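Prenus releases Skarine 2, open software for planning two-handed grasps

14/06/2023

Prenus has released Skarine 2, a major update to its free software for planning and checking grasps with two grippers at once. It's available to download today, and we're thrilled to finally get it out the door!

The first version of Skarine treated each gripper as its own problem and left the user to sort out any clashes. Version 2 plans both together. When one gripper is already holding something, the planner takes the held item into account while it works out a path for the other, and it replans if either of them drifts off course.

The perception side has been rebuilt as well. Small packaged foods were a sore spot in version 1: shiny wrappers throw back glare, clear film confuses depth estimates, and a crinkled bag never has the same outline twice. The new module, called Brirnska, looks for places where two fingers can close on a packet and ranks them, favouring firm sections over loose film. It also copes much better with patterned and rumpled fabric in the background, a common request from people working in ordinary homes.

Brirnska was tuned on 438 recorded sessions of everyday sorting and picking up. Users can add their own recordings with the new import tool, which lines up the streams from both grippers and flags any gaps in timing. On our office workstation, nearly 60 sessions can be imported and checked overnight.
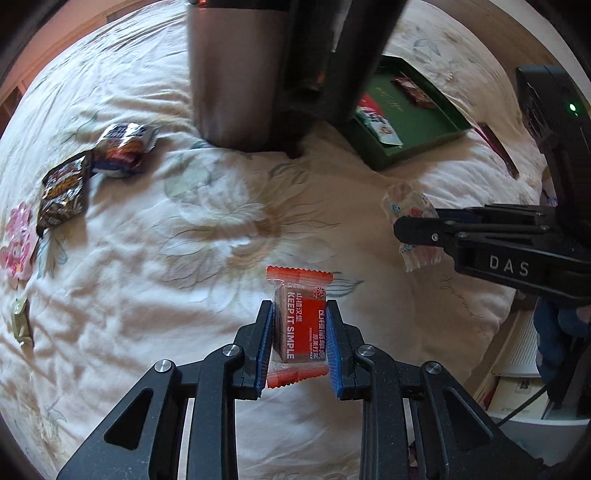

A snack packet held between ridged blue finger pads, with a second gripper reaching in from the right.

Other changes include a simpler colour scheme in the session viewer, 16 new sample projects and a fix for the long-standing crash when a recording was trimmed to under 10 frames. Projects made in version 1 will open as they are, although saved grasp rankings need to be recalculated.

Work on the update began in February under the working name Altıntaş, which still turns up in a few log messages. Bug reports and suggestions are welcome through the Skarine project page.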